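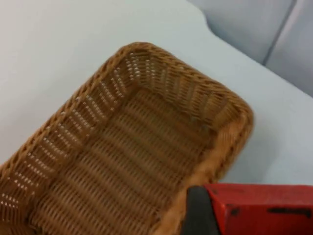
The Jomimura Robotics Club has opened registration for its July student challenge, a tabletop sorting contest in which teams of high school students program a robot arm to pick up painted wooden blocks and put them where the task card says. The club is run out of Keskin Technical High School and is now in its third year. Teams work with the same kit all season. It includes a small arm with a two-finger gripper, a set of blocks and a woven wicker basket with a thick braided rim, and the rim is the part students complain about most. A gripper that comes down too close to the side wall will push the basket across the table before it gets near a block.

"Last year we used a plastic tray and most teams had it solved in a month," said Beril Dursun, who teaches the robotics elective at Keskin and leads the club. "A basket has sloped sides and it moves if you bump it. The students have to plan for that."

The challenge is open to teams of two to four students in grades 9 through 12. Registration is free. Each team gets practice time at the school's shared tables after classes end at 2:45 p.m., and teams from other schools can book the same tables on request. The room can seat 14 teams, and places will be given out in the order the forms come in.

Students do not need to own a robot or have programming experience. Club members who took part last season will teach four introductory sessions covering how to move the arm safely, how to record a demonstration by hand, and how to check the recordings for mistakes before using them to train the software. Laptops are provided.

Recording is where most of the hours go. A student guides the arm through the task from start to finish while the cameras save what they see, then resets the blocks and does it again. Over the past school year, club members recorded 1,887 runs. Of those, 550 were thrown out during review, mostly for dropped blocks or a reset that was done wrong. The remaining runs will be shared with every registered team so that new students have something to start from.

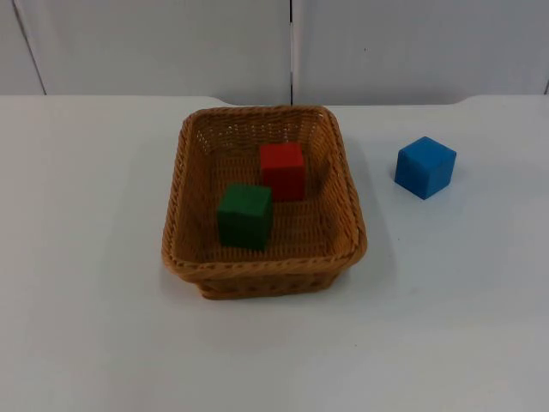
The basic task uses three blocks, one each in red, green and blue, and a run is complete when all three are in the basket and the arm is back at its rest position. Blocks may not be stacked. Teams that finish the basic task can try the second one, in which the basket starts full and only the color named by the judge comes out. A third task is being kept back until the day of the contest.

Scoring is the same for all tasks. Each team gets ten attempts and earns points for every block placed correctly. Points are taken off for pushing the basket off its mark or for touching the table with the fingers. There is no bonus for speed - a change from last year, when several teams lost blocks trying to beat the clock.

Otis Begay, a junior, was on the team that placed second last season and will be teaching two of the introductory sessions.

"Our first program only worked if the basket was in the exact same place every time," Begay said. "We had to go back and record it at different angles. It was boring but it fixed the problem. If I could tell new teams one thing, it would be to move the basket around from the first day."

Parts and software for the season were supplied by Firkitz, a local maker of classroom electronics kits. The company will also send two engineers, Dario Melis and Yung-ching Ng, to act as judges. The club is paying for replacement finger pads and cables out of last year's fundraiser.

The contest will be held in the school's main workshop and is open to families and the public. Doors open at 9:30 a.m. and the first attempts start at 10. Awards will be given in the cafeteria after the last team finishes. Street parking is limited - visitors should use the lot behind the gym.

Registration forms are available at the school's front office and from any club member. A parent or guardian must sign for students under 18. Questions about the rules, table bookings or access needs can be sent to Matvii Horobets, club coordinator, in Room 93.

Related news
Jomimura Robotics Club adds two practice tables
Keskin students visit Firkitz workshop
Rules update: basket position and finger contact
Used laptops wanted for after-school programs

Contact: Matvii Horobets, Club Coordinator, Keskin Technical High School, Room 93 | Copyright Jomimura Robotics Club. All rights reserved. | Back to top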